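The Small Kitchen Learns to Share
By Jocelyn Carrier

When I moved to Veritholm in October, the apartment had one good window and a kitchen with very little counter. The woman who lived there before me left a note inside the cupboard door. It said: "Take everything out first. Then decide." I did not listen, and for several weeks I cooked with my elbows close to my body.

The building on Orkov Street has 1,811 apartments, and most of the kitchens are the same as mine. Mr. Economou, who runs the hardware store on the ground floor, told me that his customers ask for shelves before they ask for anything else. He sells them the shelves, of course. But he also tells them to go home and put all their things on one table, the pans with the bowls, the bottles with the plates, and to look at them for one evening.

I finally tried it. I found four lids and only two pots that wanted them. I found a grater I had believed was lost in the move. What surprised me was how much of the space was taken by round things, which never stand well together. A bowl goes inside a colander, a cup goes inside the bowl, and suddenly there is a free corner.

The color helps also. I used to think that matching kitchenware was the only tidy kind, but a red bottle on a lavender plate is easy to find, and a mint-green colander does not hide among black pans. 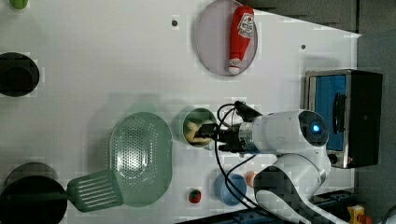 My neighbor at Sovis Court, across the yard, keeps small food in cups — garlic in one, ginger in another — and the cups stay near the stove where her hand expects them. I copied this from her. The toaster oven was harder to place, because its door needs room to open, and I moved it three times before I left it on the right side. The shelves from Mr. Economou are still in their box in the hallway.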